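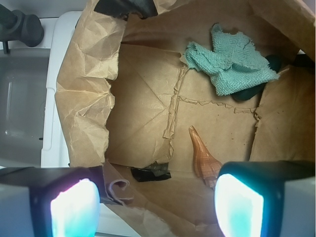 *Fig. 4-1. Wrist view with the fingers spread. Shell between the fingertips, teal towel at upper right.*

## 4. Getting the bag station ready

I wrote this section after my second time setting up the Stosside cell from scratch, so it follows the order I work in, which doesn't quite match the order of the menus. If you've done section 3 (power, network, arm homing), you can start right at the top. Have a roll of black tape, scissors, a clean paper bag and the hex keys from the Poltano tool pouch within reach before you start. I always forget the scissors and end up tearing tape with my teeth.

The wrist view in Fig. 4-1 is the one you'll spend most of your time with. Leave it open on the second monitor the whole way through.

### 4.1 Preparing the bag

1. Open a brown kraft bag all the way and push the bottom panel flat with your hand. It will keep its creases and glued seams no matter how much you press, so don't spend ten minutes on it like I did.
2. Roll the top edge down and outward until you have a wide, low bowl. Go around twice, rolling a little at a time. If you try to do one side completely and then the other, the paper twists and you get a bag that leans.
3. Check the rim with a ruler at the front. I aim for 49 mm measured from the plastic. A taller rim can catch the gripper body when the arm comes in at an angle.
4. Look inside for loose scraps and crumbs and tip them out.

> **Note:** Wrinkles in the paper are fine. I used to swap a bag the minute it looked tired, and all that did was empty the supply shelf. My rule now is a new bag every 28 runs, or sooner if the rim goes soft.

### 4.2 Taping it down

The bag weighs next to nothing, and a fingertip that brushes the wall will happily drag it across the table. Tape it!

1. Set the bag on the white plastic lid with plenty of clear plastic in front of it.
2. Put one wide piece of tape over the left rim and press it onto both sides of the paper.
3. Run a second strip from the outside of the bag down to the lid on that same side.
4. Do the right side the same way, with one strip across the rim and a shorter one lower down, joining bag to lid.
5. Press every end flat with your thumb. Free ends stick to things, and one of those things will be the gripper.
6. Push gently on the rim from each side in turn. The paper can flex, but the base shouldn't slide. 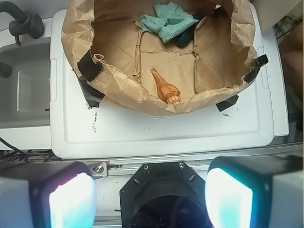

*Fig. 4-2. Taped bag on the plastic lid, seen from the wrist. The right-hand strip still has a free end sticking out over the plastic.*

That right-hand strip in Fig. 4-2 wants its end pressed down or trimmed before a run (step 5, and yes, I'm the one who skips it). You can also use this view to check the ground in front of the bag. I like to see open plastic all the way to the lid's raised border, then the metal rail.

Have a look at the cables on the left while you're there. There's a tangle near the lower left corner of the lid, close to the counter section below the sink. Loose cables there should be gathered up and tied back so they can't creep onto the lid. Follow each one by hand from end to end before you tie anything, and leave enough slack at the connectors that you can wiggle the plug without tugging on it.

> **Caution:** The station sits right next to a sink. Keep the faucet closed and the basin dry for as long as the cell is powered. If water gets onto the counter, hit the stop button first, then wipe up.

### 4.3 Loading the test items

The Koskela item set is what I use for checking a fresh setup. It gives you something soft, something small and something smooth and dark, and between them they'll show up most problems with the cameras or the grip force.

1. Lay the towel at the back of the bag, bunched up. Don't fold it neatly. A neat fold gives the fingers a nice straight edge every time and you'll get a better score than you deserve.
2. Slide the dark green item partly under the towel so that some of it is still showing.
3. Put the shell near the front, on the flat part of the paper, with open space on both sides for the fingers.
4. Take your hands out and step back behind the line before you re-enable the arm.

For a first run I'd leave the bag at that. Anything extra on the paper, such as a bit of black plastic or a scrap of cloth, can be picked by mistake, so take it out unless you're purposely testing a messier load. In Fig. 4-1 you can see a flat black piece and a curl of lilac fabric to the left of the shell. For the baseline check I'd remove both.

### 4.4 Setting the finger lights and the wrist camera

The inner faces of the two fingers are lit, and they're bright. In the wrist view they come out white in the middle with colored edges, so please don't chase that with the exposure slider. I did, for most of an afternoon in February, and ended up with a bag so dark that the green item vanished completely.

1. In Skomesano, open **Cell > Wrist > Exposure** and turn auto exposure off.
2. Type in 3900 and press Apply.
3. Spread the fingers fully.
4. Look at the paper, never at the pads. You want to be able to make out the seams across the bottom of the bag.
5. Look at the dark item by the towel. If you can follow the part of its edge that isn't covered, you're good.
6. Save the profile under a new name. Overwriting the factory one is a pain to undo (see section 9).

> **Note:** If one pad looks plainly dimmer than the other, wipe both with a dry cloth and look again. Still uneven? Go to 6.3, and don't run until you've checked the finger connectors.

### 4.5 Slow approach test

Now the fun part. Set the speed override to its lowest step and keep a hand on the stop button.

1. Choose **Approach only** and start it.
2. Stand where you can see the bag from the side of the fixed camera, and watch the cables instead of the fingers.
3. Let the arm come down over the left half of the bag, then the right half, then back to the left.
4. Pause at the lowest point on each side and check how far every cable hangs below the gripper.
5. Jog up to the park position.
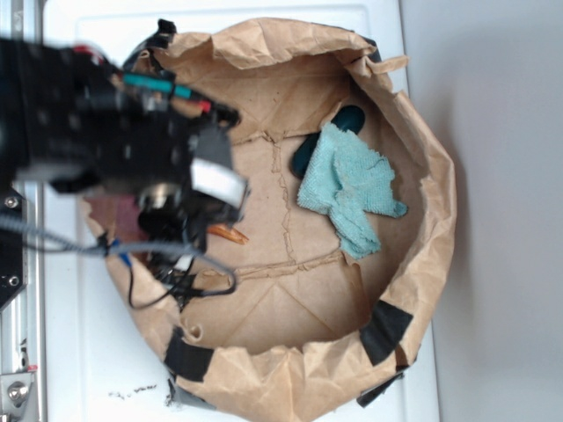
*Fig. 4-3. Arm coming down over the left side. The thin black cable hangs in a loop that reaches into the bag.*

The loop in Fig. 4-3 is the thing I'd fix before doing anything else. A cable that low can hook the rim or drag an item along with it, and the log will just tell you the grasp failed. To shorten it:

1. Park the arm and switch off the gripper supply.
2. Find the thin black cable under the thicker gray one.
3. Pull the slack back up toward the arm, a little at a time. Stop as soon as the loop clears the fingertips.
4. Rotate the wrist by hand through its full travel. If the cable goes tight anywhere, give some slack back.
5. Fasten it with a hook-and-loop tie. I don't use zip ties there anymore, having nicked a jacket while cutting one off.
6. Check the short blue wire by the cable bundle. Tuck it in against the bracket and make sure it isn't pinched.
7. Power up and repeat the approach test on the left side only.

> **Caution:** Never reach into the bag to free a cable while the arm is enabled, even at the lowest speed. Stop, park, then reach.

With the arm parked, try the screws on the black mounting plate on the rail, and the bolt and bracket farther down. Snug is enough. If one turns more than a hair, mark it with a paint pen and check it again the next day.

### 4.6 Cleaning between runs

Crumbs and bits of debris collect on the white surface around the bag (there's a small scatter below the lower left of it in Fig. 4-3), and some end up on the paper inside. I give everything a quick going-over at the end of the day:

- Brush the tabletop toward you, away from the rail.
- Lift the items out and shake the towel somewhere else.
- Pick specks off the bag floor with a loop of tape, sticky side out.
- Press down any tape that has started to lift, or replace it.
- Leave the pen marks on the plastic alone until you know whether someone still needs them.

Skip the compressed air. It blows grit straight into the finger joints.

### 4.7 Recording the setup

Open the cell log, enter your bag count and exposure profile, and attach one still from each camera. The run counter keeps going when you change bags, so write down its value too. Mine read 1527 when I last put in a new bag, and having that number on paper saved me when the software lost its bag history after an update.

If the approach test was clean on both sides, carry on to section 5, first grasp. If you had to move a cable, do the wrist rotation check once more before you do.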